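Old Block Sets Get a New Home at Grustitz

Dec 7, 2018

The Grustitz toy library has a new building-block shelf, and it opens to families tomorrow morning! The blocks come from the old Gostier play school, which handed over its entire collection when it closed in June. There were 1,102 wooden pieces in all, packed in banana boxes with no order whatsoever -- cubes in with arches, long pieces in with short ones.

Ingeborg Kohlhase, who runs the library's toy desk, has been wanting blocks for years. "We have puzzles up to the ceiling," she said. "But children walk in and ask for something to build with, and I had two sad little bags to offer them."

Sorting has been going on since the boxes arrived. Long yellow pieces go in the trays, and the odd shapes get a bin of their own.
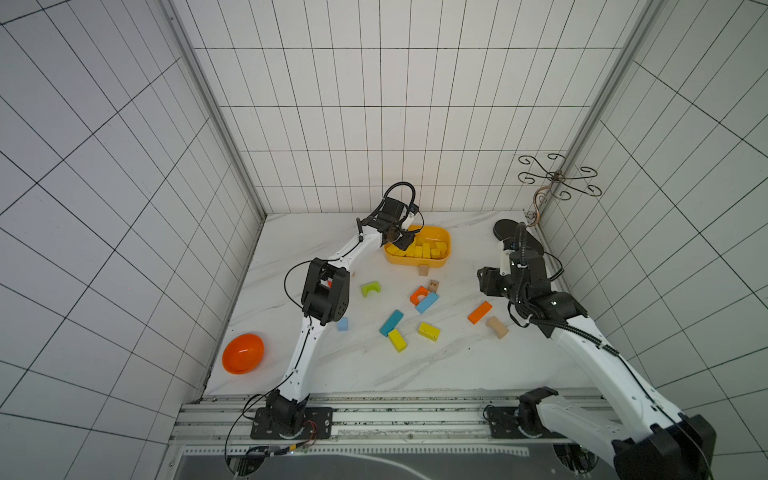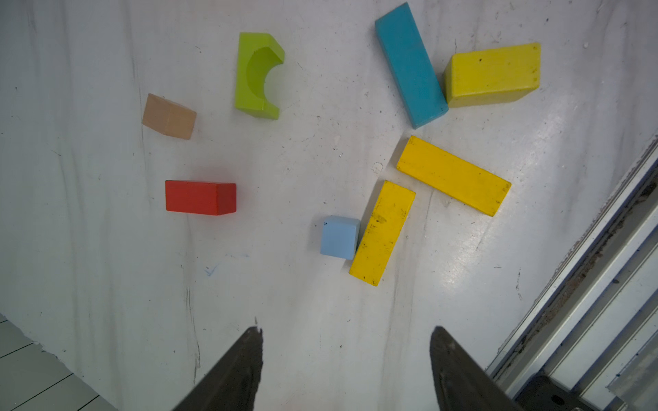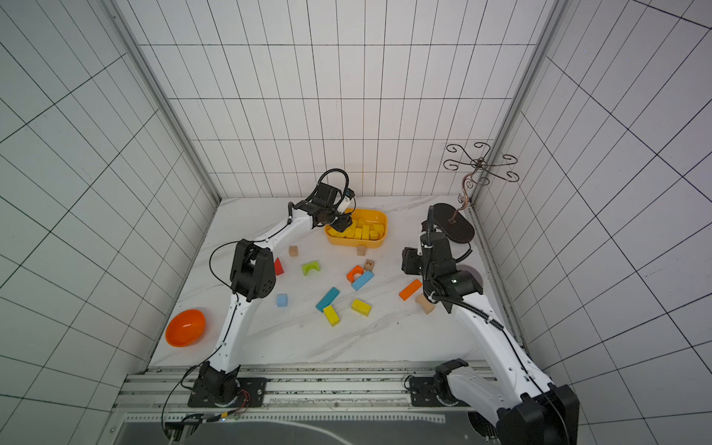 Wooden blocks during the sorting.

Families will be able to borrow the blocks in sets of 30, each one a mix of plain bricks and a few special shapes. Knut Wiegand put together the first sets and tried them out on his own grandchildren, who built a bridge, a barn and something they insisted was a submarine. He has since added more arches, which went faster than anything else.

The paint on many of the pieces has been worn by years of play, and the library is leaving it that way. Blocks with splinters were taken out and will be sanded over the winter. Anything too far gone goes to Thư Đỗ's Saturday craft group, where the plan is to turn the leftovers into a big wooden town for the front window. She already has a sketch of the train station, and it looks wonderful.

Sets can be kept for two weeks and renewed once if no one else is waiting. A regular library card is all you need. Please bring the blocks back in the cloth bag they came in, with the tag still on the string.

The shelf is just to the left of the toy desk, at a height that small children can reach. Doors open at 10, and there will be a rug and plenty of loose blocks out for anyone who wants to start building right away.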